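# How does a robot learn to clear a table?

Quick one today, kids. Grown-ups at Jaditz want to teach a robot arm to tidy up. Bowls, plates, a ketchup bottle, even a banana peel.
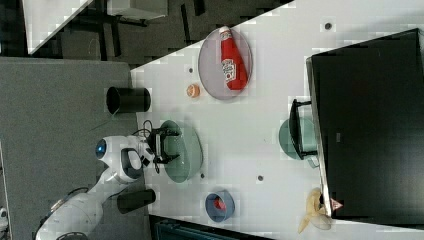 So how do you teach it? You show it. Lots and lots of times.

One try = one **example**. The arm moves, a camera watches, the computer saves both together. Then the table gets messed up again and off we go. New mess every time! If the bowl always sat in the same spot the robot would only learn that one spot. Not much use at your house.

Thandeka Magagula runs the morning turns. Her best day so far: 233 examples. Sore thumbs after.

**What about mistakes?** Dropped bowl, missed grab. Those get a label that says "oops". Dong-geon Ahn checks the labels on Monday, with a big mug of tea.

**How many is enough?** Depends on the job. The bowl job has 1364 so far and they want more. Glass is tricky, becuase you can see right thru it and so can the camera.

## Try it

Get a friend. Blindfold on (theirs). Put a plastic cup on the table and guide thier hand to it, 8 times, cup in a new place each time. Then stop helping.

Did they find it? Write down every try, even the bad ones. Then swap.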